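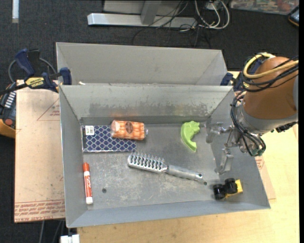
물건이 담긴 회색 금속 통. 뒤쪽에도 같은 색 통이 하나 더 놓여 있다.

찾아가지 않는 것들의 여름

사람은 우산을 잃어버릴 때 가장 평등하다. 환승역 라스트베리에서 유실물 창구를 11년째 지키는 골나르 헤이다리의 지론이다. 교수도 잃어버리고 배관공도 잃어버리는데, 찾으러 오는 쪽은 대개 배관공이라고 한다. 교수는 새로 산다.

지난해 이 창구에 들어온 물건은 2,372점이었다. 주인에게 돌아간 것은 그 절반이 못 된다. 나머지는 선반에서 50일을 보낸 뒤 경매로 넘어간다. 왜 하필 50일이냐고 물었더니 헤이다리는 규정집을 펼쳐 보여 주었다. 규정집에는 50일이라고 적혀 있었다. 이유는 적혀 있지 않았다.

창구에서 반나절을 앉아 있으면 분실에도 예절이 있다는 것을 알게 된다. 장갑 한 짝을 찾으러 온 남자는 나머지 한 짝을 증거물처럼 내밀었다. 책을 찾으러 온 여자는 제목을 끝내 말하지 않았다. "파란 표지예요"라고만 했고, 헤이다리도 파란 표지라고만 대답하며 책을 뒤집어 건넸다. 틀니의 주인은 친구의 부탁으로 왔다고 했다. 발음이 썩 좋지는 않았다.

접수 대장은 아직 손으로 쓴다. 몇 해 전 '피렌'이라는 관리 프로그램이 들어왔는데, 분류 항목이 10개뿐이고 그중 하나가 '기타'였다. 두 달 만에 모든 물건이 기타가 되었다. 지금 피렌이 깔린 컴퓨터는 접수증 더미를 받치고 있다. 높이가 딱 맞는다고 한다.

경매는 8월에 열린다. 장소는 역 뒤편의 옛 수하물 창고, 진행은 아벨라르도 오스피나가 맡는다. 본업은 중고 피아노 중개인데, 피아노를 사려는 사람이 줄어든 만큼 경매에서 목소리가 커졌다. 가방은 잠긴 채로 나온다. 열어 보지 않고 사는 것이 이 경매의 전통이고, 사고 나서 후회하는 것도 전통에 속한다. 작년 최고가 가방에서는 다른 가방이 나왔다. 그 안은 비어 있었다.

"사람들은 물건을 사러 오는 게 아니에요. 남의 여행을 사러 오는 거지." 오스피나는 이 말을 인터뷰 중에 세 번 했다. 세 번째는 받아 적고 있는지 내 수첩을 곁눈질하면서였다.

단골도 있다. 길 건너 찻집 '베디에'는 의자만 빼고 거의 모든 것을 여기서 장만했다. 벽에 걸린 지팡이가 그렇고, 계산대 옆 망원경이 그렇고, 여섯 시 이십 분에서 멈춘 벽시계가 그렇다. 한 번은 손님이 자기 지팡이를 알아보고 돌려 달라고 했다. 주인은 차 한 잔 값에 넘겨주었고, 손님은 차를 마시고 나가면서 지팡이를 두고 갔다. 지팡이는 다시 벽에 걸려 있다.

헤이다리 자신은 무엇을 잃어버려 봤을까. 한참 생각하더니 란즈바르행 막차에 두고 내린 도시락통을 꼽았다. 다음 날 출근해 보니 자기 창구에 접수되어 있었다고 한다. 신분증을 꺼내 스스로에게 제시하고, 수령란에 서명하고, 담당자란에도 서명했다. 안에 든 것은 규정에 따라 폐기했다. 음식물은 당일 폐기다. 그 이유는 규정집에 적혀 있다.

올해 경매 목록은 창구 옆 게시판에 붙는다. 지금까지 우산은 한 묶음 단위로만 판다고 되어 있고, 묶음에 몇 개가 들어가는지는 오스피나가 그날 기분에 따라 정한다.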